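Print this page | E-mail this page

Workshop notebook, skewers and trays
3/8/21
Entry by Sidra Mohmand

Started on the cubes for the Sondmont tasting. Ewan wanted one piece per skewer, no garnish, served off a white tray, so the main job was to see how a single cube sits and how the tray looks with it.

Batch 2 of the Jovano mix. Bowl weight before pressing was 530 g. Pressed it into the small tin, chilled it, cut it with the long knife wiped between cuts. The corners came up better than the first batch, where I'd been impatient and cut too early. Still crumbly on the cut faces. Anahera thinks more binder, I'd sooner leave the recipe alone and chill it longer. Not settled.

Skewers: the Hoani packet is 200 to a box. Silvia sorted through the box and threw out the ones with split ends. Pushed in slowly with a bit of a twist, the cube takes the skewer without cracking. Pushed in fast it goes at the far face. Go in through the middle, off-centre ones swing round when you tip them.

Tray is the white one with the rounded rim, set on the bare table with its long side running to the wall. I like it for this because any crumb shows up straight away and you know what you've dropped. It does shine a lot under the overhead lights. Sze-wing suggests trying the lights on one side only.
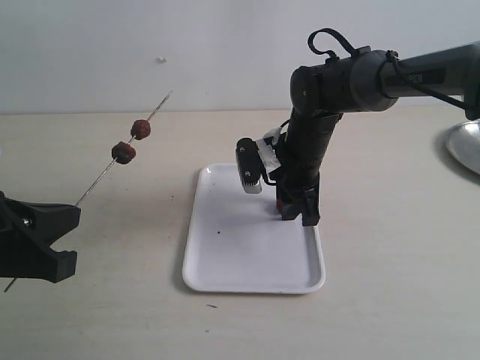
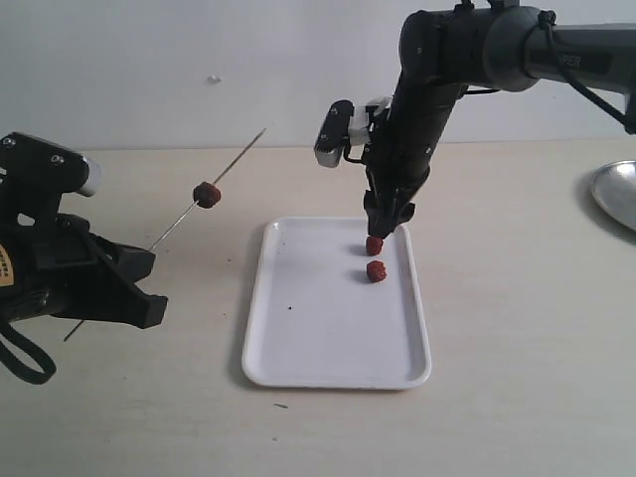
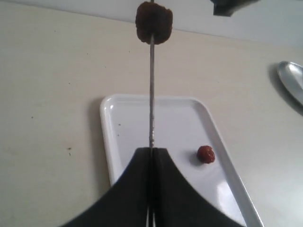
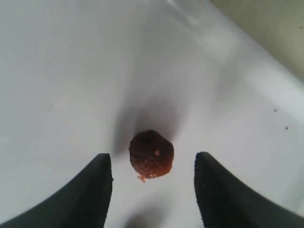

White tray at the bench; second and third pictures show a piece on the skewer, last one a piece off it.

Colour needs a note. The same mix reads dark red from one side and plain brown from another, and close to, against white, the thin edge goes nearly orange. If Sondmont are printing a menu card they should pick one picture and stick to it. I would go with a side view, the cube looks squarer.

Surface is rougher than I want. It could be the knife or it could be the fruit not chopped finely enough. Next batch: put the fruit through twice and change nothing else.

Nirnon sent a price for the glazed trays, 57 each, which Ewan says is too much for something that will be chipped by Christmas. Stay with these.

To do
- Batch 3, fruit through twice, chill overnight
- Ask Anahera for her binder quantities in writing
- Side lighting, Sze-wing to bring the lamp
- Reorder skewers before the end of August
- Label the tins, the lids are getting mixed up again

Knife and tin washed and back on the rack. Cut pieces are in the fridge, second shelf, under film. Please don't eat them before Silvia has weighed them.

Contact the workshop | © Workshop notebook 2021 | Back to top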